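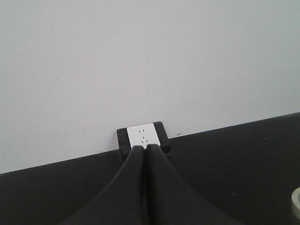
A dark matte tabletop against a pale wall.

Home / Style / Accessories / Reviews

Trivora Dridero Sunglasses Review

14 comments | Share | Save

The Dridero is Trivora's folding sunglass, and it has been my daily pair since March. It costs more than I normally pay for something I tend to leave in restaurants, so I wanted a few months with it before writing anything.

The frame is black acetate with steel hinges at the bridge and both temples. Folded, it fits in a shirt pocket. The case is a flat leather sleeve with a snap, and the snap is stiff. Mine loosened up after a few weeks but I still need two hands for it.

Lens width is 47 mm. That is on the small side, and if you have a wide face you should try the Pruvost instead, which has the same lenses in a larger fixed frame. I have a narrow face and the fit is good. The nose pads are molded into the frame, so there's no adjusting them. On hot afternoons they slide a little.

Three lens colors are offered: gray, brown and a dark green. I bought the green. Colors stay close to natural and there is no distortion toward the edges. They are polarized, so some phone screens and the display on my gas pump go dark at certain angles. Scratch resistance has been fair. I have one fine mark on the left lens from carrying them without the sleeve.

My main worry was the bridge hinge. I owned a Ramevham folding pair before these, and the bridge went loose in six weeks. The Dridero still opens with a firm click and sits level on a table. The right temple hinge did need tightening once. Trivora includes a tiny screwdriver for this, and it took a minute.

Weight is noticeable. All those hinges add up, and after a long drive I feel it behind my ears.

I paid full price and would do it again, though I'd wait for a sale if you already own a decent pair. Replacement lenses are $40 a set, and the sleeve can't be bought separately.

Share this review | 22 shares

Previous | Next | Back to Accessories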